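首页 > 日记 > Workholm 采集记录

2024年10月，采集日记

早上到 Pridetbridge 的时候楼里暖气还没开，先把外套穿着干活。服务器昨晚跑的渲染任务没跑完，停在中间，日志里写的是磁盘配额。清掉六月份留下来的旧缓存，重新提交，等它起来的时候把今天的任务表看了一遍。

任务表是 Horkwood 那边发来的，比上周的版本多了一列“指令写法”。同一个动作，现在要求用三种说法各录一遍，比如“拿起黑色的圆柱”“抓住台面中间那个黑的”“把横着的那件黑东西提起来”。动作本身不变，变的只是文字。我觉得三种说法对应三次独立的演示比较浪费，不如一次演示配三句话，但表上写得很清楚，就先照做，意见写在备注里了。

今天的场景还是那间仿真厨房，L形的石纹台面，后面是深色瓷砖墙。物品是从物品库里随机抽的，抽出来的组合跟厨房没什么关系：杯子和研磨瓶还算正常，旁边是一顶棕色的硬壳帽子，再过去是一个机械模型和一把刀，靠前面放了一张蓝色的卡片。要抓的黑色圆柱横在台面中部，后面紧挨着一根细细的浅色棍子，两样东西差不多平行。

棍子是今天的麻烦。手指要是下得偏后，就会先碰到它，棍子一滚，这条演示就不干净了。上午前面几条都是这样废掉的。后来我改了下手的顺序，先在高处把手腕转好，让两根手指横跨圆柱，对准了再往下走，中途不再转。慢一点，但是棍子基本不动。

空爪悬在台面后半段上方，是每条演示开始前我习惯停的位置。停一下，看一眼时间戳在走，再开始动。

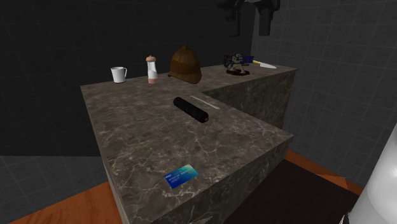 Ankica Georgiev：起始位置不要每次都一样。你上周那批我放进去训练，模型学会了从那个点出发，换个地方就发愣。起点要散开，高低左右都要有，哪怕看着别扭。

她是在共享文档的批注里写的，我中午才看到。回头查了一下上周的轨迹，把起点画在一张图上，确实挤成一小团。我一直以为自己每次都停得很随意，画出来才知道手有手的习惯。上午录的也有同样的问题，我没有删，在元数据里加了个“起点集中”的标签，让她自己决定用不用。

下午开始按她说的改。写了个小脚本，每条开始前随机给一个起始姿态，机械臂自己走过去，我再接手。脚本第一版没有检查高度，有一次给的姿态太低，夹爪直接扫到了帽子，帽子从台面上掉了下去。加了一个高度下限，又加了一条规则：初始姿态下夹爪不能落在帽子和研磨瓶上方的范围里。之后没有再出事。

录制节奏是录30分钟，歇一会儿，再录30分钟。遥操作的手柄握久了手腕发酸，酸了以后动作会变急，从曲线上能看出来，末端速度那一栏会多出很多小尖。所以宁可多歇。歇的时候顺手给前面的演示做标注：接近、对准、闭合、提起、放下，每一段的起止帧都要点。标注比录制无聊，但是录完马上做，还记得自己当时为什么停顿，隔一天就全忘了。

关于停顿，Oľga Murín 上次开会提过一个意见，说演示里的停顿要剪掉，不然模型也会跟着停。我试着剪了两条，剪完以后速度曲线上有断口，回放的时候手臂像跳了一下。现在的做法是不剪，把超过阈值的静止段标出来，训练时降低采样权重。效果如何要等 Trajkovski 那台机器空出来才能跑对比，眼下排队排得很长。

还有一个视角的问题。手臂伸过来以后，白色的前臂和手腕会挡掉台面后排右边的一块，机械模型和刀都只能看见一部分。对今天这个任务影响不大，圆柱在前面，看得清楚。可是任务表后面有“把刀移到台面另一端”，到时候单靠这个视角肯定不够，得把腕部相机也打开。腕部相机一开，每条数据的体积会涨不少，跟早上那个配额的事又连上了。先记着，明天问一下能不能再批一块盘。
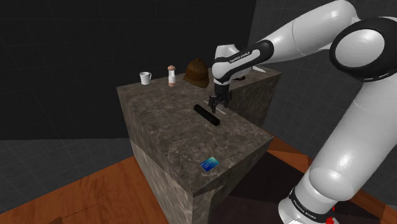
深度图也要检查。细棍子在彩色图里还能认出来，在深度图里常常断成几截，夹爪一靠近就更乱。黑色圆柱也不太好，表面暗，跟夹爪的颜色又接近，靠近以后分割结果会把手指尖算到圆柱里去。仿真里其实有现成的真值掩码，可以直接导出，但 Horkwood 那边坚持要同时交一份由分割模型跑出来的掩码，理由是实机上没有真值可用。道理说得通，就是每条要多跑一遍，慢。

傍晚做了一轮质检。判定标准还是那几条：圆柱有没有离开台面，有没有碰动别的物品，末端有没有越过关节限位，文字指令和动作对不对得上。最后一条出过错，有几条演示我录的是圆柱，指令文件里写的却是蓝色卡片，原因是脚本从表里读行的时候错了一行。表头改过以后，索引没有跟着改。改掉了，把受影响的几条重新配了指令，又抽看了几条确认。

今天合格的一共30条，都是抓圆柱的。比计划少，废掉的多数还是因为棍子。我想过干脆把棍子从场景里拿掉，效率会高很多，但是这样一来，数据里就没有“旁边有东西要避开”的情况了。Ankica 的意思也是留着。另外她提议废掉的那些也不要扔，单独存一个文件夹，标成失败，以后训练判别成功与否的模型用得上。我同意，只是失败的原因也得写，不能只写“失败”两个字，不然以后谁也看不懂。今天先用了几个粗的类别：碰到邻近物、抓偏、中途滑落、操作中断。

有一条不知道归到哪里。圆柱抓起来了，也放下了，但是放下以后自己滚了一段，停在卡片旁边。按标准算成功，看着又不太像样。暂时放在合格里，加了备注。

明天要做的：
- 问磁盘的事
- 起始姿态脚本交给 Oľga 看一遍
- 指令表的行号改成按编号查找，不再按顺序读
- 杯子的任务开头，把手朝右的先录，其他朝向后录
- 手柄左边的按键有点粘，找酒精擦一下

走之前又提交了一次渲染，这次盯到第一批图出来才关屏幕。

相关日记
- 指令和动作对不上的那一天
- 手柄灵敏度调整记录
- 六月的第一批数据为什么没用上
- 标注分段：从哪一帧算“接触”
- Pridetbridge 机房搬线

联系我们 | 版权所有 Workholm 项目组 | 返回顶部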